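The Slow Return of the Clip-On Earring

February
By a contributing writer
Reading time: 4 min
37 shares

My ears were never pierced. In the town where I grew up it was done to girls before they could walk, or it was not done at all, and my mother belonged to the second group. So I arrived at adult life with a drawer of necklaces and only one pair of earrings, which were my aunt's, heavy as coins, and which I could wear until the soup was finished and no longer.

For many years the clip-on was something you looked for in a charity shop. The colours were tired and the springs were either dead or cruel. Then, in the last few winters, I started to see them again in proper display cases. The jewellery counter at Tilleck, where I buy most of my presents, used to keep one small card of clip-ons beside the watch batteries. Now there is a full shelf at eye level, and the woman who was serving told me that half of her customers for it have pierced ears already. They want a big earring for one evening and they do not want the hole to stretch.

The old fittings deserve a few words. The screw-back came first, and it is still the most honest of them, as you decide yourself how tight it should be. The disadvantage is that it loosens when you dance. The paddle clip, the one with a hinge, holds very well, but it has only one opinion about the thickness of your earlobe. My aunt's pair was of this kind. I have bent the paddle a little outward with my fingers, very slowly, and it helped, although I would not try this with anything plated that you love.

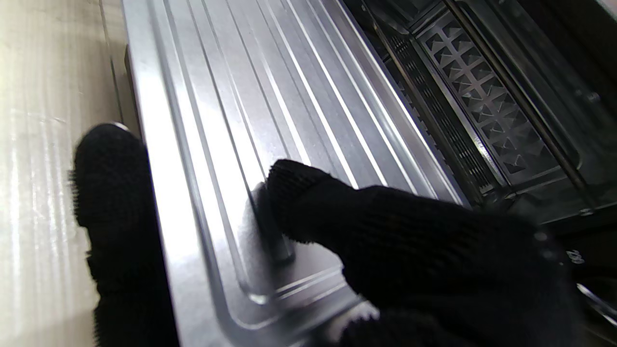

What changed the matter for me was the coil fitting, a thin spring of wire which you turn around the lobe from below. Jiltia, a small label that sells mostly by post, puts it on nearly all of its hoops. I wore a pair of them on a train journey of 4 hours and forgot them completely, until my scarf caught one on the platform. The coil is light and almost invisible from the front. It is also fussy, and the first time I needed a mirror and a good deal of patience. With a heavy drop it turns forward, so that the earring looks at the floor.

For heavy pieces I still go back to the hinge, with a cushion. These are little pads of soft rubber that slide over the paddle, and they are sold on a card for almost nothing. Rangel sells them in clear and in a beige that matches nobody I know. Buy the clear ones. They become yellow after one summer and then you throw them away.

Price is a strange subject here. At Mirholm I saw a pair of silver-plated leaves for 83 dollars with a pierced post, and the same leaves with a clip for 100. I asked why and was told that the fitting is put on by hand. Maybe it is so. In the vintage market on the other side of the river I paid less than half of that for enamel daisies from a closed shop, still on their grey velvet card, and the springs were like new.

If you try an old pair, hold it closed on the soft skin between your thumb and first finger, and leave it there while you look at the rest of the table. When it pinches after a few minutes, it will be worse on the ear. Look also at the back side of the clip for green marks — a little can be cleaned with a dry cotton bud, but when the green sits in the hinge I put the pair down.

My aunt's earrings I wear twice a year, at New Year and on her birthday. I have given them the rubber cushions, and last time I kept them on through the cake and the coffee. In the taxi they went into my coat pocket, together with the gloves.

12 comments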